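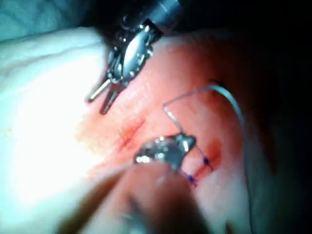
Drisau Tissue Pad for Suture Practice

Products > Surgical Training > Tissue Pads > Drisau

The Drisau pad is a single-use tissue pad for instruction in needle handling, knot tying and wound closure. It is supplied by Jistska to teaching hospitals and skills laboratories and is intended for training only. The pad has a smooth upper face for stitching. It may be used under direct light or with a scope.

Pads are delivered flat and sealed, three to a pack. Once a pack has been opened, all pads in it should be used within 44 hours and kept covered between sessions. A fibrous grain can be seen along the cut side of a pad. It does not affect the working face.
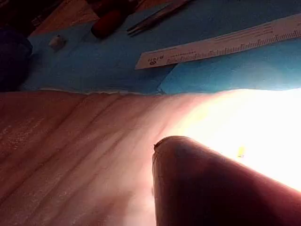

Can one pad be used for more than one exercise?
A pad may be used again during the same session, provided each new incision is placed well clear of finished stitches. It should be discarded at the end of the session.

Incisions and stitches

Pads are supplied uncut. The instructor makes the incisions with a standard blade, normally 2 per pad. Dark suture is recommended for interrupted stitches, as knots and tails remain easy to find on the pale surface after red fluid has been applied. Fluid will stain the pad permanently and cannot be rinsed out. Needles, suture and fluid are ordered separately. 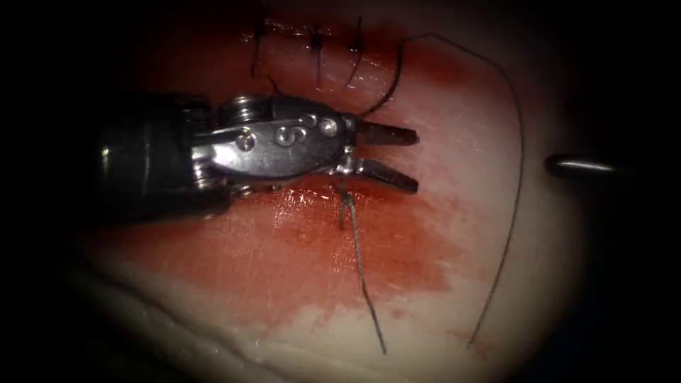

Ordering and delivery

Orders are accepted from registered institutions. The smallest order is one carton. Institutions that use more than 700 pads a year may apply for a standing order, under which cartons are sent from the Zurport warehouse each month. Applications for the coming year close at the end of February. Pads must be kept refrigerated on arrival and must not be frozen.

The Hunt tray, which holds the pad level during stitching, is listed separately under Accessories. 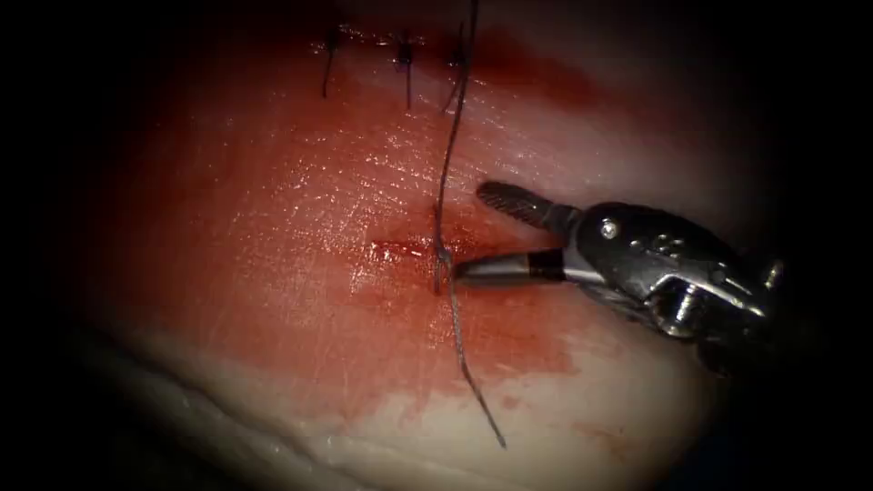
Trays may be added to a standing order at any time and are sent with the next carton. Requests for sample packs should be made in writing to Jouko Kiiskinen, Training Products, and should state the name of the course and the number of participants.

Page last revised April 7, 2019.

This site uses cookies to remember your order list. Accept | Settings

© Jistska | Contact | Terms of Sale | Back to top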